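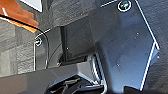

4. Fitting the wrist camera and checking its view

Do this section after the gripper is mounted and before the first session with students. You need the camera, its cable, the small hex key from the club drawer and a soft cloth. It takes two persons for step 5, one at the arm and one at the computer.

CAUTION: Switch off the arm at the main switch before you put your fingers near the wrist. The stop button alone is not enough for this work.

4.1 Mounting

1. Put the arm in the rest position and switch it off.

2. Hold the camera against its holder with the lens looking towards the gripper. Start both screws by hand, then tighten them with the hex key until they stop. Do not use force, the thread in the holder is soft.

3. Lead the cable along the outer side of the bracket in a wide curve. It must never go between the bracket and the large plate. In April we lost one cable in this gap when the wrist turned.

4. Plug the cable into the port marked WRIST on the hub. Leave enough slack for a full turn of the wrist in both directions.

5. Switch on the arm. One person turns the wrist slowly with the jog keys, the other watches the camera window. Stop at once if the cable becomes tight or comes in front of the lens.

NOTE: The plate and the bracket always take a big part of the view, and the cable may be seen at the side. The gripper mechanism should reach into the view from the bottom edge. If it is missing, loosen the screws a little, tilt the camera down and tighten again.

4.2 Checking the picture

1. Open the Drenero program and choose the wrist camera from the list.

2. Set the exposure to 116. With a higher value the metal edges become too bright.

3. Look at the dark plate in the camera window. Small pale specks can be dust. Clean the plate and the lens with the soft cloth, dry, without any spray. Specks which stay at the same place after cleaning are often small marks in the surface, and you can leave them.

4. Press Save View. The program writes a reference picture into the folder of your team.

NOTE: Compare the reference picture with the old one each time you start. If the edge of the plate has moved, the camera has moved also, and recordings from before and after should not be mixed in the same training set.

4.3 Recording a first test

1. Put one object on the mat, inside the reach of the arm.

2. Press Record and guide the arm to the object with the hand controller. Close the gripper, lift, and put the object down again.

3. Press Stop. Repeat until you have 12 recordings, with the object in a different place each time.

4. Play back two or three of them. The object should be visible until the fingers close on it. When it is hidden behind the plate, approach it from the other side.

CAUTION: Do not lay a hand on the mat while someone holds the controller. Also not for a moment, to move the object — wait for the word "free" from the operator.

Teams who enter the Setildale student cup must give the recordings to Kirsty Marsden together with the reference picture. For problems with the hub or the program, ask Ottavio Caruso. The spare hex keys are in box 434.

Section last changed: 17/01/2026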